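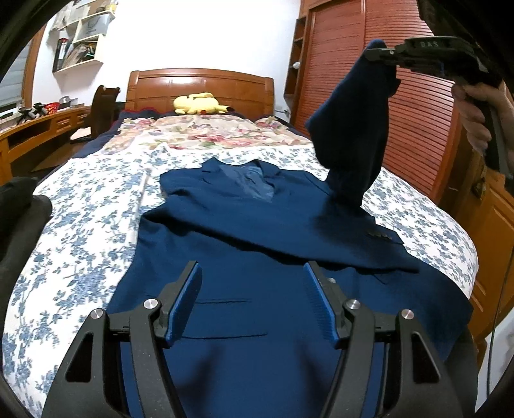

Drinton Garment Care Labels

Version 2, last updated 29th December

A table of care label text copied from secondhand clothing, with the washing, drying and ironing instructions split into separate columns. It was put together to check how often labels on similar garments disagree with each other.

Contents

labels.csv — one row per garment, 1,000 rows
fibers.csv — fiber content, one row per fiber per garment
symbols.csv — lookup table for care symbols
notes.txt — odd cases and spelling choices

Where the labels come from

Labels were read at two thrift stores, one in Skatham and one in Brovine. Skatham supplied 572 garments and Brovine the rest. Coats, suits, shirts, skirts and knitwear are covered. Shoes, hats and bedding are left out.

Columns in labels.csv

id: number given when the label was typed in
store: S or B
type: garment type, from a fixed list of 21
wash, dry, iron, dryclean: short codes, see symbols.csv
raw_text: the label as printed, line breaks replaced with a slash
lang: languages on the label, in printed order

An empty cell means the label says nothing on that point. The code X means the print was too worn to read. Please don't merge the two.

Known problems

Symbols were not recorded for the first 394 rows, only words. Two-piece suits have one row for each piece, and the pieces sometimes carry different instructions. "Dry clean" and "dry clean only" were one code in version 1 — they were split in October, so old scripts will need a change.

Loading

The files are UTF-8 with commas and a header row. The Korletey import script reads them as they are. In a spreadsheet, set the id column to text or the leading zeros will go.

License

Free to use and change. Credit Drinton Garment Care Labels and give the version number.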